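Speaker notes: keeping a school lunch menu short

Mar 14, 2024 | By the Moklow catering office 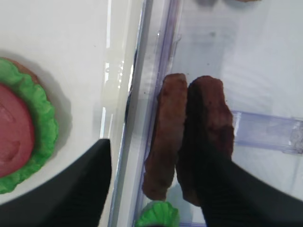

3 min read

Start with the numbers. Udorville kitchen serves 345 lunches on a full day. In November we were offering seven main dishes and throwing away almost 40 kilos of food a week. Pause there. Most people in the room will have a figure like it.

Say what we changed. Three mains a day, one of them always meatless. The burger stayed, but only once a week, with the salad already in the bun. When lettuce and tomato were on a side counter, most children walked past them.

Next, ordering. Classes now choose by half past nine. The register goes to the kitchen with the choices on it, so the cooks know what to make before the ovens go on. Sowa tried it with paper slips first -- mention that it worked fine, for anyone without the software.

Be plain about the complaints. We had letters about the jacket potatoes going. They came back after half-term, on the day with the lightest menu. Pasta bake did not come back.

Costs: read from the handout, don't do sums out loud. The Dekel site is smaller, 207 meals, and saved less per head. Its fridge is old and deliveries come twice a week. Someone will ask about this.

If time is short, skip the part on trays and go to allergies. One sheet per dish, kept at the hatch, changed whenever a supplier changes. Pass the sample sheets round now -- collect them before the break.

Questions. Leave the ordering timetable up on the screen.

Last updated: after the Sowa talk, handout figures corrected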